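4.2 What the low camera buys us

I should say up front that I didn't expect the low camera to matter much. We'd been training Hivudeo on the overhead view and the wrist views for months, and the fourth stream was there mostly so I could see what went wrong afterward. Then I left it in the training set by accident for one run, and the bowl numbers jumped, so here we are with a whole section on it.

The full set is 3,174 teleoperated episodes of two-arm dish handling, all on glossy white tables. I trained the same policy twice, once with the low view and once without, and ran each version 271 times on the same list of starting layouts. The biggest gap showed up on bowls. From overhead, a wide bowl is pretty much a circle, and the policy has to guess how high the lip is -- it guessed badly on the shallow ones, closing its fingers either above the rim or into the wall. From just above the tabletop the lip is an edge with a height you can read straight off, and most of those misses went away. Plates barely changed (a plate is flat enough that the overhead guess is fine).

There's a price, though! A big bowl up close hides a lot of the table, and the shiny surface gives you a second, blurry copy of everything. Figure 3 has both problems in one view: the cream bowl takes up most of the right side, only a sliver of pink shows at its base, and the table mirrors the bowl, the pink plate and the ceiling lights. I tried masking the reflections with Ikesis, our segmentation tool, and it made things slightly worse. My guess is that the reflection helps the policy find where the table is, but I haven't tested that properly.

One setting did matter. If the low stream is dropped at random in training, once every 10 frames, the policy copes much better when a bowl blocks the view. Without the dropout it tends to freeze with both grippers hanging over the table.

Figure 3. Low view of the two-arm workspace, with a gripper above the lip of the cream bowl.

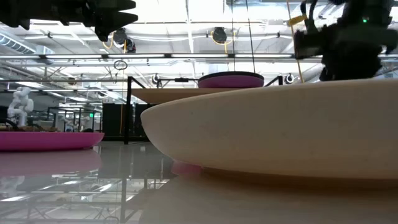
Ruangrit, commenting on the preprint: I'd like to see the reflection question settled before anyone copies this setup. Could you rerun the bowl layouts on a matte mat, with and without the low stream? We saw a similar jump from a side view on our own table, and it shrank a lot once we covered the gloss.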